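4. Switching a bay over to Coter restock calls

I've set up six of these bays now, so I'll tell you how I do it, which isn't always how Pellerberg wrote it up the first time. Coter does the counting and the ordering. People still do the facing — pouches square, logos out, same as ever.

Before you start, finish any restocking in the bay. Coter treats whatever it finds at set-up as full.

1. Log in on the handheld and pick your bay. Ours with the juice and ketchup is 107.

2. Work one shelf at a time. Straighten the front row with both hands, especially stand-up pouches, which love to slump. 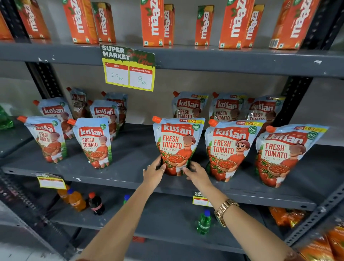 3. Tap Learn Shelf, then step back and keep your arms out of the bay until you hear the tone. If you reach in early it'll learn your elbow as stock (yes, I've done it) and you get to start over.

4. Check the product names that come up. Anything in amber needs you to pick the right one from the list.

Note: Coter doesn't read handwriting. If your specials are written on the shelf sign by hand, key the price in yourself under Offers, and change it there when you change the sign. I forgot once and had a very patient customer at the till.

5. Set the low-stock level. I use 6 for pouches and leave the rest on default.

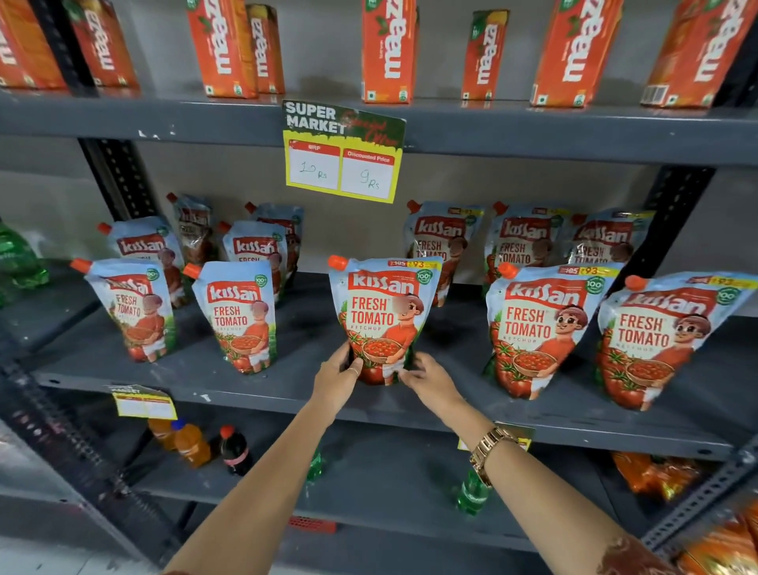 6. Tap Go Live. The first call usually lands on the handheld within the hour, so carry the thing with you!

Caution: don't clear a call until the stock is really on the shelf. Once it's cleared, Aasen stops holding the carton for you out back.

What changes for your crew: the morning clipboard walk is gone, and I don't miss it. Calls come all day instead, so the work gets choppier and some folks find that tiring — we swap the handheld at lunch, and it helps. You can still override any order. Husby did that all through May, when the suggested amounts were way too high for a store that small.

If the handheld shows error 1077, put it back on the charger and redo step 3.

Section revised 2025-10-22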